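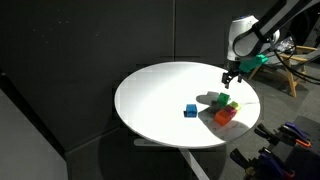

Lerkness, November 14, 2020

Right, I've been promising a thread about learning to make marmalade, chutney and everything else that goes in a jar, and the rain isn't stopping, so get a brew on. (Long one, sorry. Mute me if you hate vinegar.)

1/ It started in April with a glut of rhubarb from my uncle's allotment over in Bakdale. He left four carrier bags of it on the step and drove off before I could say no. I'd never made so much as a jam in my life.

2/ First attempt was rhubarb and ginger. I boiled it far too long and you could have resoled a boot with it. I ate the lot anyway, on toast, with a knife and a lot of determination.

3/ Things I wish I'd known then: the cold saucer test is worth doing properly. Saucer in the freezer BEFORE you start, blob of jam on, wait a minute, push it with your finger. If it wrinkles, stop. Take the pan off the heat while you're waiting as well, that was where I kept going wrong.

4/ Also, use a bigger pan than you think. No, bigger than that. I'm still finding sugar behind the cooker.

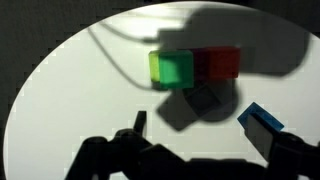 5/ Chutney! Much more forgiving. You chop everything up, you chuck it in with vinegar and sugar and leave it alone for a couple of hours with the window open. My green tomato one came out a bit sharp in September but it's lovely now — it really does need the time in the cupboard.

6/ Jars. I was buying them new from Segers by the market until I worked out what I was spending. Now the whole street saves theirs for me and I just buy lids. Soak the labels off in hot water with a spoonful of bicarb, and rub the gluey bits with cooking oil.

7/ Had a lovely long message from Dirk Van Wijk after I moaned on here about runny plum jam. He says a chopped cooking apple in with the plums, peel and all, and lemon juice at the start. Tried it last week and it set like a dream. Dirk, I owe you a jar!

8/ Someone asked about the Plelard thermometer. Yes I've got one, yes it's good, no you don't need it. I use it for marmalade and the saucer for everything else. The clip's a bit loose so mine slides down into the pan if I don't watch it.

9/ Pickled onions are in for Christmas. Peel them under warm water if you don't want to spend the afternoon crying. I did mine dry at the kitchen table like a fool and had to go and stand in the garden — neighbour thought I'd had bad news.

10/ Next up is Seville oranges in the new year, so if anyone round here sees them in before I do, please shout. And if you've got a piccalilli recipe that isn't bright enough to read by, I'd love it. Replies are open, I'm off to find more lids.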